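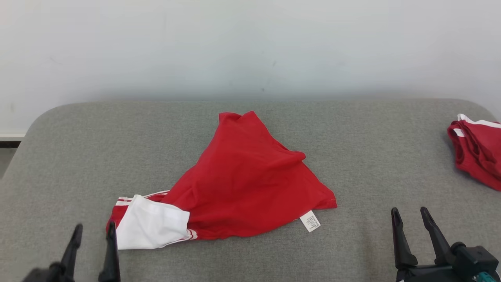

Home | Products | Downloads | Support | News | Contact

Tullard releases Vimix 4, a bandwidth and latency logger for small networks

Category: Network Tools, Press Releases

Tullard today released Vimix 4, a new version of its Windows program for recording connection speed, latency and dropped packets over long periods. The update adds scheduled tests, a smaller log format and a report that can be sent to an internet provider when a line is not performing as sold.

Vimix runs in the background and sends a short test to one or more addresses at a set interval. The default interval is 60 seconds. Each result is written to a local log file along with the time, the network adapter in use and the name of the wireless network, if there is one. No account is needed, and the logs stay on the computer unless the user exports them.

"Most of our support mail is from people whose connection drops in the evening and works fine when the technician comes out," said Ulla Strömberg, product manager at Tullard. "They need a record with times on it. Vimix keeps that record and prints it in a form the provider can read."

Earlier versions saved every test as a line of plain text. That was easy to open in a spreadsheet, but a computer left running for months ended up with a very large file. Version 4 stores results in a compressed format and starts a new file every month. Plain text export is still available from the File menu, and logs from version 3 are converted the first time the program starts.

The new scheduler lets users run a full download and upload test at chosen hours, for example at 8:00 p.m., while the lighter latency test continues the rest of the day. Full tests can be turned off on metered connections.

Vimix 4 can also watch several devices on the same network. The standard edition tests up to 60 addresses. The office edition, developed with network installer Ljungberg, raises the limit to 2,000 and can send an email alert when a router, printer or switch stops answering.

"We had been using scripts for this, and every site had a slightly different one," said Ronja Hägglund, head of field service at Ljungberg. "Now the technicians install the same program everywhere and bring the settings file with them."

Vimix 4 requires Windows 10 or later. The standard edition is free for home use. The office edition is licensed per site, and customers with a current version 3 license can upgrade at no charge through December. A version for Linux is in testing.

The installer and the full list of changes are on the Tullard downloads page. Users who run a third-party firewall may need to allow outgoing ping requests before the first test.

About Tullard

Tullard makes network testing and monitoring software for homes and small offices. Its other products include Eltent, a tool for checking DNS settings.

Tags: bandwidth monitor, latency, packet loss, Windows software

Share this: 4 shares | 0 comments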